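The comparison of hand-held grippers that I began in April has now reached a point at which the results may be set down. Earlier posts on this site dealt with the mounting plate and with the choice of lens. The present post concerns the fingers, and in particular the question of which pair should be used for light household objects: wrappers, tissue packets, socks, combs, and the many other small items that a person picks up in a day without any thought.

## The grippers under comparison

Two designs were tried. The first is the Tallby, which closes by means of a trigger and a return spring. The second is the Sarkow, which has flat black plates, parallel fingers, and a sliding linkage. Both are held in the hand and both carry a camera, so that each grasp is recorded from the position the robot's own wrist camera would later occupy. The recordings are stored on the same machine and reviewed with the same viewer.

I had expected the Tallby to be the better of the two. Its trigger is comfortable and its spring opens the fingers quickly. It was also the less expensive purchase, and it arrived fully assembled, whereas the Sarkow required an evening with a small hex key and a set of instructions printed in very pale gray.

## Method

Each gripper was given 100 grasps at a table and a further set at ordinary places in the home. The table work was done first. Objects were laid out singly, picked up, held for a slow count of three, and put down again. A grasp was marked as failed if the object fell, turned in the fingers by more than a quarter turn, or could not be released cleanly.

The second set was less orderly by design. Objects were taken from drawers, from the edge of a bed, from shopping bags, and from containers with soft linings. In all, 541 grasps were recorded with the two grippers, including the table sets. Of these, 66 were discarded before scoring. Most of the discarded recordings had a fault in the time stamps, and the remainder were attempts in which I had begun moving before the recording light came on. The time stamp fault was traced to a loose connector and has been repaired.

I did not attempt to match the grip force of the two devices. A proper measurement would require a load cell, and mine is on loan.

## Results at the table

There was very little to separate the grippers at the table. The Tallby failed on coins and on a flat plastic ruler. The Sarkow failed on the coins as well, and on a rubber ball that it repeatedly pushed out from between the tips. Neither had any difficulty with boxes, pens, or folded cloth.

The Tallby was faster in the hand. The Sarkow was steadier at small openings, and this became important later. Its fingers remain parallel through the whole of their travel, while those of the Tallby close in a slight arc, so that the tips meet before the rest of the pad. On a hard object the difference can hardly be felt. On a soft packet the Tallby tends to take hold of one corner and let the remainder swing.

## Results in soft and crowded places

Reaching into a lined bin proved to be the most useful of all the tests. The lining moves when it is touched, the contents shift against one another, and the wrappers fold in ways that hide their own edges. The fingers must go in at a narrow opening and close on one thing without collecting its neighbors. The Tallby frequently came up with a fold of liner together with the intended object. On 9 occasions it brought up the liner alone.

The Sarkow performed better. It was possible to set the fingers slightly apart, place them at either side of the target, and close by a small amount. Small tissue packets were especially good subjects for this work, being soft enough to crumple and yet firm enough to stand.

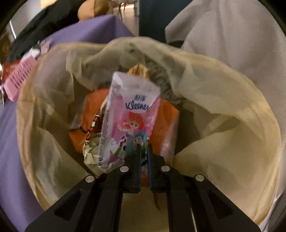

Fasil Lencho wrote in after reading a draft of these notes and asked whether the difference might lie in the pads and have little to do with the linkage. He had found on his own arm that changing the pad material altered his results more than changing the whole gripper, and he advised me to exchange the pads between the two devices before drawing any firm conclusion.

The objection is a fair one. The pads are not of the same size and cannot be exchanged directly, but a strip of the same material can be cut for both. I have ordered a sheet of silicone from Beyene for this purpose, and the bin tests will be repeated when it arrives. The table tests will not be repeated, as I do not believe that they would show anything further.

## Remarks on the camera view

One further matter deserves mention. A gripper that performs well in the hand may still produce recordings that are difficult to use. The fingers should remain in view when open and when closed, and the body of the device should hide as little as possible of what lies ahead. On the Tallby, the trigger housing covers more of the lower part of the picture than I would wish. Lowering it would require a new bracket, and I have a drawing for one but have not yet printed it.

For the present, the Sarkow will remain on the bench as the standard device, and the Tallby will be kept for work with larger objects. Readers who own the Medbridge controller should note that its current settings assume a gripper that closes in an arc. The travel limit must be entered again by hand before a parallel gripper is connected, and the controller restarted afterward.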